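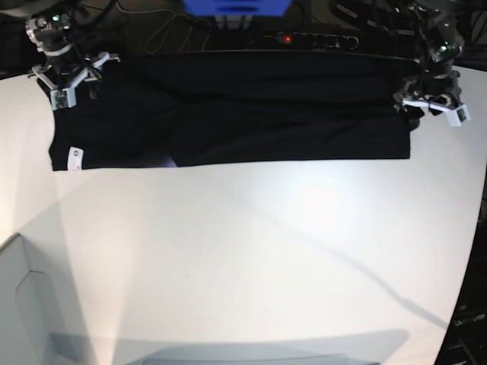
I finally finished the second region of Gorkero last night and I have to talk about it, because this game has completely taken over my evenings. I bought it in February, played the tutorial, put it down, and then forgot it existed until the big patch landed. What a mistake! The thing that pulled me back in was the cloth. Every cloak and banner in this game moves the way real fabric does, and I've become a total bore on the subject. Take a plain black tee and lift it by its top corners: you get long soft folds running down from the top, little bunched creases right where it's pinched, and a bottom hem that stays fairly straight. Gorkero gets all of that right, even on the laundry lines in the harbor town, and you can walk through them and they drape over your shoulders.

OK, on to the part where you actually play it.

You're a courier in a drowned country called Usstead, and your job is to carry things between towns before the tide comes in. That's pretty much the whole loop, and I love it. The tide runs on a real clock inside the game, so you're always doing math in your head. Can I make it over the causeway with a full pack? Should I drop the lamp oil and come back? I've lost more lamp oil than I'd like to admit (sorry, lighthouse people).

The second region, Sfeir, is where it really opens up. You get the sail, and suddenly all those flooded streets you've been cursing at turn into shortcuts. There's a stretch between the old market and the customs house where you can catch the wind off the rooftops and go the whole way without touching the water, and the first time I pulled it off I yelled loud enough to wake the dog. Then I went back and did it again. And again! My best run is 161 seconds and I know there's a faster line past the bell tower, I just keep clipping the gutter.

The music deserves its own post. It drops out almost completely when you're on foot and then comes creeping back in as the water rises, one instrument at a time. I played with headphones on for the first time this week and heard a whole cello part I'd missed.

I do have complaints. The map is hard to read at night, and the menu for sorting your pack takes 3 button presses when one would do. I also got stuck in a staircase on the east side of Sfeir and had to reload, which cost me a full delivery. The patch was supposed to fix the stairs. It fixed some stairs.

Performance has been good for me. I'm playing on a Zorell handheld, the older one with the small battery, and it holds steady except in heavy rain. If yours stutters, turn the water reflections down one notch and leave the cloth setting on high. Please leave the cloth setting on high. You'd be giving up the best thing in there for a couple of frames.

I've done 11 of the lighthouse contracts now and there are supposedly more hiding in the north, behind a gate that wants 200 brass tokens. I have nowhere near that. If you know a good spot for tokens that isn't the fish market, leave me a comment, I check them every morning with my coffee. Next time I'll write up the sail upgrades, and which one I wish I'd bought first (the wide boom, get the wide boom).

Contact | © 2026 | All posts | Back to top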